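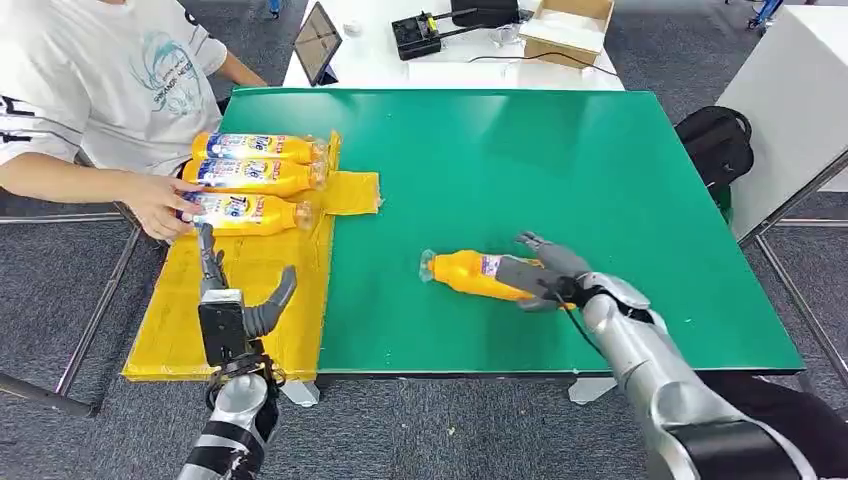
Page mise à jour en juillet

Figure 1. Bouteilles de boisson à l'orange couchées en parallèle sur un support jaune.

3. Couleur de l'emballage et goût attendu

3.1. Cadre de l'enquête

La couleur d'une boisson est l'un des premiers indices dont dispose l'acheteur. Dans les rayons de l'enseigne Cludbridge, où l'enquête a été menée, les boissons à l'orange vendues en bouteille (figure 1) côtoient des jus en brique et des sirops. Le questionnaire, rédigé par Aicha Kabbaj, a été rempli par 2 000 clients à la sortie des caisses. Il comportait 18 questions, dont neuf sur le goût attendu avant ouverture. Les autres concernaient le prix, la fréquence d'achat et la composition du foyer.

Trois références ont été retenues : Orov, Slaoui et Sedness. Leurs formules sont proches en sucre et en acidité, mais la teinte de leur liquide diffère nettement — du jaune pâle pour Slaoui à l'orange soutenu pour Sedness. Les prix relevés en magasin étaient comparables et aucune des trois n'était en promotion pendant la collecte.

3.2. Sucre et acidité perçus

Les répondants attribuent davantage de sucre à la boisson la plus foncée, y compris lorsqu'ils déclarent ne l'avoir jamais goûtée. L'effet est plus faible chez les acheteurs réguliers de jus pressés. L'acidité attendue suit la tendance inverse, avec des réponses plus dispersées, surtout pour Orov, dont la teinte intermédiaire a été classée tantôt avec les jus, tantôt avec les sodas.

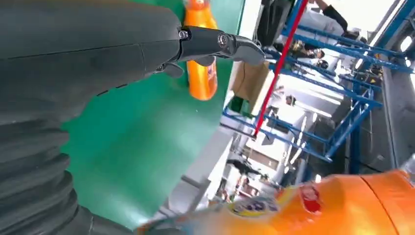
Dernière modification de la page : juillet, 16 h 40

Figure 2. Bouteille en plastique orange vif devant une surface verte.

3.3. Rôle du fond

Le fond sur lequel le produit est vu modifie lui aussi le jugement. Un orange vif ressort fortement à côté d'un vert (figure 2), et un même liquide y est souvent jugé plus saturé que sur un fond gris. Nous avons donc présenté les trois références sur fond neutre, sous un éclairage identique. Les étiquettes avaient été retirées au préalable.

Cette présentation s'éloigne des conditions d'achat. En rayon, la bouteille est entourée de produits concurrents et l'étiquette reste lisible — deux éléments que le protocole écarte. Les écarts entre Orov et Slaoui, faibles sur fond neutre, sont repris à la section 4 avec les données de vente.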